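3.2 Identificação individual e registo das observações

O acompanhamento de animais marinhos por meio de fotografias depende de sinais que permanecem no corpo durante muitos anos. No caso da população de focas do estuário de Pustano, usámos o padrão de manchas do pescoço e as cicatrizes das nadadeiras posteriores. As sessões de campo foram feitas em 16 pontos da margem, sempre na maré baixa, e produziram 200 sequências, das quais 190 foram aceites para a comparação.

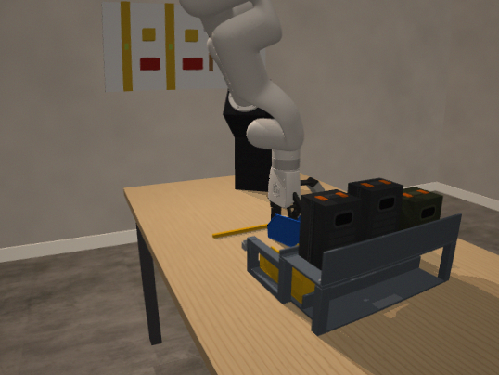
Figura 3. Vista da simulação.

As sequências foram comparadas por pares, primeiro no programa Hirose e depois por dois observadores independentes. Um indivíduo só entrou no catálogo quando os dois observadores chegaram à mesma decisão. A dificuldade maior é a sobreposição: quando as focas descansam juntas, o contorno de uma perde-se no contorno da vizinha, tal como na Figura 3 os dedos pretos da garra se confundem em parte com o recipiente escuro que está próximo. Nestes casos, o pescoço foi analisado separadamente e a nadadeira não foi considerada.

Os animais jovens foram excluídos desta fase, pois o seu padrão ainda pode mudar com a muda do pelo. Para as fêmeas adultas, registámos também o ponto de repouso e a distância à água.
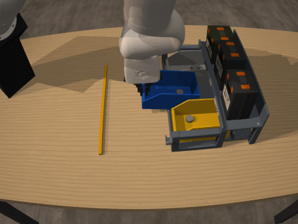 Um dos revisores da primeira versão observou que a exclusão dos jovens reduz o valor do catálogo para estimar a sobrevivência, e pediu que os dados de Cudberg fossem tratados à parte. Aceitámos o segundo pedido. A estimativa da sobrevivência fica fora do âmbito desta secção e será retomada com as observações de outubro.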